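Flollwood Wool Wash, 760 ml

Home > Laundry and care > Hand washing > Flollwood Wool Wash

Unscented or cedar. Refill pouch also available.

We have been washing our own jumpers in Flollwood since the very first test bottles came to the shop, and it's still the one we reach for when something precious comes off the shelf. It is a liquid wash for wool, silk, alpaca and anything else you would be nervous about putting in with the towels. It rinses out fast, it doesn't foam up like a bubble bath, and it leaves knitwear feeling like knitwear (we've all had the cardigan that came out like a doormat).

The recipe belongs to Elínborg Holst, who spent years dyeing yarn before she started making soap for it. She wanted something she could use on her own hand-dyed skeins without watching half the colour go down the sink. There are no enzymes in it, no bleach and no optical brighteners. Enzymes are great on gravy, but wool and silk are proteins and you don't want anything nibbling at those.

How to use it

Fill a basin with cool or lukewarm water and add 2 capfuls. Swish it about before the clothes go in. Press the garment under and leave it alone for a quarter of an hour. No rubbing, no wringing! Lift it out with both hands so the wet weight doesn't pull the shoulders down, then rinse in water of the same temperature. Roll it in a dry towel, kneel on the towel if you like, and dry it flat.

In the machine, use the wool programme and put 3 capfuls in the drawer. Keep the spin low. Don't add fabric softener as well, the wash does that job already.

One bottle does 33 basin washes if you measure with the cap. Baldur Briem in our packing room says he gets more out of his, but he also owns one jumper.

What it's good for

Jumpers, cardigans, scarves and shawls. Merino base layers, even after a long weekend in them. Silk blouses. Wool blankets that fit in the bath. Hand-knitted socks, including the sort with a bit of nylon in the heel.

It's lovely on printed cotton too. We stock block-printed cloth from India and wash every sample in Flollwood before it goes on display. Strong colours should always go in by themselves the first few times, and orange and red are the ones to watch. Dab a hidden corner with a damp white hankie first, and if colour comes off, use cold water and be quick about it.

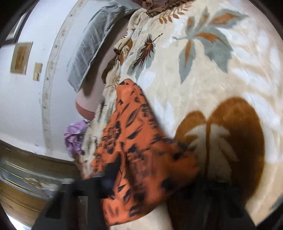

Orange fabric with a black print, on a leaf-patterned plush blanket.

Plush and fleece throws are happy with Flollwood as well, as long as the care label allows washing. Use less than you think, give them a second rinse, and shake them hard before hanging up. A soft brush over the pile once it's dry brings it back beautifully. Keep them away from the radiator while they're damp or the pile can go crisp at the tips.

Please don't use it on leather, suede, fur or anything marked dry clean only. It isn't meant for greasy stains either. For those, try the Limira stain bar on the spot first, leave it a few minutes, and then wash as usual.

The two scents

Unscented smells faintly of soap in the bottle and of nothing at all once dry. It's the one we suggest for baby clothes and for anyone with touchy skin.

Cedar is woody and a little peppery, and stays in the wool for a week or so in a closed drawer. Fasil Seyoum on our shop counter is devoted to it and will tell you so at length. It smells nice, but please don't count on it to keep moths out. Clean clothes and a well-sealed bag do far more.

Details

Size: 760 ml
Bottle: recycled plastic with measuring cap
Made by: Flollwood, bottled at Hedegaard
Suitable for: hand wash and machine wool programme
Water: soft or hard, add an extra half capful in very hard areas
Storage: above freezing, out of direct sun
Once opened: best used within two years

If your bottle has been in a cold shed or a cold van it may look cloudy. Stand it indoors overnight and give it a gentle tip back and forth. It clears by itself and works just the same.

Refills

The refill pouch holds the same amount as the bottle. Snip the corner, pour slowly and keep your old cap, as the pouches come without one. Customers who visit the shop can also fill up from the big drum by the door. Bring any clean bottle and we'll weigh it for you. The drum is unscented only until December, when cedar gets its own.

Goes well with

Limira stain bar
Hedegaard flat drying net
Soft clothes brush, pear wood
Cotton storage bag with zip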